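**Gear assembly: first results from the Gadcombe bench**

In the spring issue we promised to report on the insertion work when there was something to report. Now there is, so I will try to explain what we did and what we still do not understand.

The task is the planetary gear task from the Joner set. Two arms, one plate, and small spur gears which must go down onto upright pins. For a person it takes a few seconds. For a learned policy it is difficult in one particular place: the last few millimetres, when the fingers hide the bore of the gear from the head camera and the policy must more or less guess where the pin is.

Until now we trained only on complete demonstrations, from the first grasp to the last release. We recorded 1,245 of them with the teleoperation rig, and the policy learned the large movements well. It reached, it grasped, it came over the plate. Then it pressed the gear against the top of the pin and stayed there, sometimes for the rest of the episode.

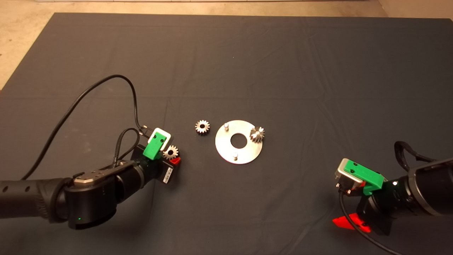
The change we made is a simple one. We took the policy as it was, let it run until it got stuck, and then an operator took over and corrected only the end of the movement. These short corrections were added to the training data with a higher weight – the Cruzado method, for readers who remember the talk in October. We collected 131 corrections, which is one afternoon of work and much less tiring than full demonstrations.

We then ran 50 trials with the old policy and 50 with the new one, with the same start positions for both. The old policy finished the whole assembly in 3 of them. The new one finished more than half. I prefer not to print an exact number yet, as we disagree between ourselves on how to score a gear that sits on the pin but is tilted. The scoring rule will be fixed before the next round.

Two things are still open. The corrections were all made by the same operator, and the policy has clearly copied a small turning movement of the wrist which this operator likes to make. It seems to help the gear slide down, but we have not tested this separately. Also, the second arm does very little at present. We would like it to hold the plate steady during insertion, and for this we probably need new full demonstrations.

The next trials will use the softer finger pads from Porosell, when they arrive. Anyone who wants to look at the correction data can find it on the group drive, in the folder with the same name as the task. Please copy it before you edit anything – the training script reads directly from there.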